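FOR IMMEDIATE RELEASE

Dutance Opens Its Teaching Kit to Small Workshops, Asks Only for Patience and a Sink's Worth of Plates

Trotmont, October: Dutance, the Trotmont company that makes software for teaching robot arms by hand, announced today that its Futeler teaching kit will go on sale to small workshops, commercial kitchens and college labs. Until now the kit has been used only by the company's own staff, who have strong forearms and firm opinions about it.

Futeler lets a person show a robot arm a job in either of two ways. The first is to take hold of the arm and walk it through the motion, much as one would teach a reluctant uncle to waltz. The second is to sit at a desk with a small copy of the arm, called the leader, and move that while the real one follows along. The software records the joint positions, the gripper and the camera view together, so that each demonstration can be played back, trimmed or thrown out. A great many are thrown out. Dutance considers the delete button one of the kit's finest features and has made it large.

"People come in expecting to program something," said Birsen Altıntaş, head of product at Dutance. "Then we hand them the leader arm and ask them to put a plate in a dish rack, and they go very quiet. They have been doing this since they were eight years old. It takes them several tries to do it with somebody else's elbow."

The plate in the dish rack is the company's standard lesson, and it comes with the kit as a worked project. Dutance settled on it after trying more impressive subjects, among them folding a map, which is no longer discussed. Racking a plate asks for a decent grip at the rim, a turn of the wrist, and a slow approach to a set of wires that were never designed with robots in mind, or possibly with plates in mind. It is also a job that any new customer can judge without training. The plate is standing up or it isn't.

The worked project includes 600 recorded demonstrations, made by four operators on the company's bench. Each operator was asked to work at a natural speed. This produced four very different natural speeds, and all of them were kept. According to Perihan Yaman, who runs the demonstration bench, the variety does the trained model some good, although it did less for the lunch schedule.

"We have one operator who sets a plate down like she's putting a baby to bed, and one who sets it down like he's late for a bus," Yaman said. "The arm has to learn from both of them. I would say it has come out slightly late for a bus."

New in this release is a review screen that puts an operator's recordings side by side and flags the ones where the arm hesitated, doubled back or spent a long time considering its position. The operator decides whether to keep them. Dutance recommends keeping a few recoveries, such as a plate lined up badly and then straightened out, and dropping the ones in which a person was plainly talking to someone across the room.

The leader arm has also been reworked. Earlier versions gave no sense of contact, and operators pushed on happily after the plate had met the rack. The current version stiffens gently when the real arm touches something. It won't pass for a human fingertip, but it has cut down on the swearing, which Dutance does not formally measure.
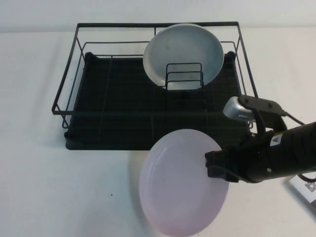 Customers who would rather teach something other than dishes are encouraged to do so. The software places no limit on the task, and the manual has a chapter on choosing a first one, with the advice to pick something dull, short and hard to break. The company's further advice is to record in short sittings. Operators get worse after a while and are usually the last to notice.

One outside workshop has been using the kit ahead of the release. Verhoeven, a repair and refurbishing shop, has taught its arm to move cleaned parts from a tray to a drying shelf. The shop reports that its staff now argue over whose demonstrations the arm takes after, and that the arm has picked up a small pause before letting go that everyone denies having taught it.

Futeler is sold as a complete kit with the leader arm, two cameras, mounting brackets, the recording and review software, and the plate-racking project. It works with the arm a workshop already has, provided that arm is on the supported list, and Dutance will check before taking any money. The plates are not included. The software license covers up to 1000 stored demonstrations per project, and larger plans are available for those with larger ambitions or more dishes.

Orders open this month. Workshops near Trotmont may book a morning at the bench to try both teaching methods before buying. Sessions begin at 9 a.m., and visitors are asked to wear sleeves that won't catch on things.

About Dutance
Dutance makes tools for teaching robot arms by demonstration. The company is based in Trotmont, where it owns more plates than its kitchen needs.

Press contact
Birsen Altıntaş, Head of Product, Dutance, Trotmont
Review kits are available to the trade press on loan. Please return the leader arm.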